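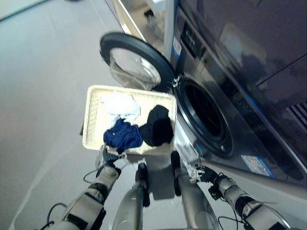
Our laundry corner at Hundano has been finished since the spring, and I promised several people to make a page about it. Hundano is the house where we live, on the upper side of the village, and the corner is the part of the lower floor where everything made of cloth arrives sooner or later. The washing machine loads from the front, so a low and open basket is much more practical than the deep bag we used in our old flat. In a shallow basket you see at once what you have. The white thing lies in one corner, the dark blue one just below it and the black one on the other side, and you can decide what goes into the drum before your hands are full. Three pieces are of course not a full load, but small loads are a part of our life.

The basket
The basket is a pale cream colour, finely woven, with raised sides that are not very high. We bought it in Zusitz, in the shop behind the bus station where they also repair chairs. The rim is a little rounded, and I like this more than I expected, as the old basket had a sharp edge and pulled threads out of my jumpers. It also tilts easily towards the machine. I clean it with a soft brush and never put it under the tap. If it must be wiped, I use a cloth that is nearly dry and leave the basket by the window until evening.

The sorting
We have two rules for colours and they are simple. White goes alone. Navy and black may travel together, if the navy piece has been washed a few times already. A new navy shirt once gave its colour to everything that was with it, and there are still some greyish-blue pillowcases in the cupboard from that morning. They are good pillowcases and we use them for guests who do not mind.

Before the drum I look in the pockets. Most often I find bus tickets, and one time a whole walnut. Sleeves should be pulled the right way out, otherwise the cuffs come back still dirty inside. Dark things I turn inside out, which keeps them dark for longer.

The machine
Our usual programme takes 105 minutes. There is a shorter one, but I was never satisfied with how it rinses, and the towels felt stiff afterwards. After the last load of the day the door stays open overnight, so that the rubber ring can dry. Once a month the ring is wiped from inside, also in the fold at the bottom where hair and sand collect.

The powder is from Tekleab, the small soap maker at the market. It has almost no smell. It comes in a paper sack, and we pour it into a tin with a lid because paper and a humid room are not good friends. For wool there is a liquid from the same maker. I dilute it a little more than the label says and so far no jumper has complained.

The wall and the line
The wall behind the drying line is 255 centimetres long, and the line itself is 300, as it goes on a bit into the passage. This was a mistake in measuring, but now the longer line is useful for bed sheets. In September, when the evenings become damp, we hang the thick things nearest to the heater and the shirts in the passage. Trousers hang from the waist, with a peg on each side – my grandmother did it the other way round, and she would have something to say about ours.

The shelf
The shelf came from Skurkatham, from a school that was changing its furniture. One board was missing and we put in a new one that is lighter than the others. On it we keep the pegs, the tin, the brush and a jar for lost buttons. The jar is nearly full and I do not recognise most of the buttons.

Still to do
The lamp should be changed for a warmer one. In the present light a white shirt can look slightly blue, and then I begin to wonder whether it has been together with the navy things again. We would also like a second basket of the same kind, but the shop in Zusitz had only the larger size last time, and it does not fit under the shelf.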